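Home Explore Notifications Messages Bookmarks Profile More

Daithí Madigan
A little thread on push buttons and a very blue tablecloth

1/ I have become a person with opinions about button boxes. Three of them are out on my favorite cloth right now and I'm going to tell you all about it, sorry, mute me if you need to! 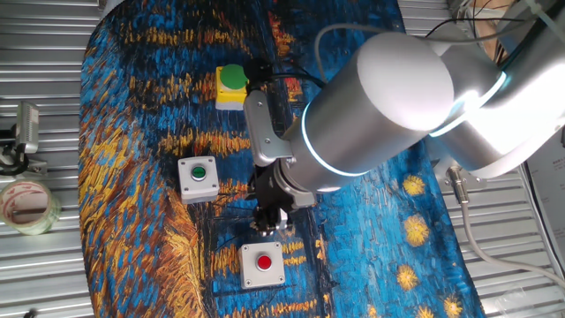

2/ THE CLOTH
Van Gogh-style night, all cobalt and navy with those fat yellow dabs. I got it from Hellis, the fabric place, back in April. I went in for plain gray. I did not come out with plain gray.

3/ It's lying over ridged metal, so any time you set something down you get a tiny wobble if you land on a ridge wrong. You learn to nudge things half an inch over. Seul-gi Jin says get a board under it. Seul-gi is right and I have not bought a board.

4/ I love the left half best, the long yellow and orange streaks like lights on water. The right half is mostly blue with the star bursts low down. I keep wanting to put things ON the stars, like it's a board game.

5/ THE BUTTONS
Okay so. The yellow box has the big green mushroom head. If you've never whacked a mushroom button with the flat of your hand, please find one. Best button shape there is, I will not be taking questions (I will, I love questions).

6/ Then there are two light gray boxes, one with a green button and one with a red. Way more modest. The green one sits down in a little recess so you have to mean it when you press. I like that in a button.

7/ The red one has small screws at the corners of the box and if you ever open one like it up, put the screws in a cup. A CUP. Not "right there next to you." I have crawled across a floor for one screw at 11 at night and it was under my own knee.

8/ Abdelilah Soliman asked why two greens. Because I like green! Also the two of them feel so different under your hand that I never mix them up, even without looking. Shape does more than color for me.

9/ Layout: yellow at the top, green-button gray off to the left, red at the bottom. A loose triangle. I tried a straight row for a while and my hand kept landing on the middle one no matter which one I wanted.

10/ Cleaning, for the two people who asked: barely damp cloth, wipe around the button, then a dry one. Don't spray the box. Spray the rag.

11/ And for the fabric, a lint roller. Dark blue shows every crumb and every hair, and I have a long-haired cat and a toast habit. The yellow parts hide the toast pretty well.

12/ Nelu Dumitrescu wants to swap the cloth for a sunflower one next. I said let me think about it. I've been looking at sunflower prints for an hour.

13/ If anybody has a spare mushroom button in red, message me. I'll trade you 42 assorted screws, all of them in a cup.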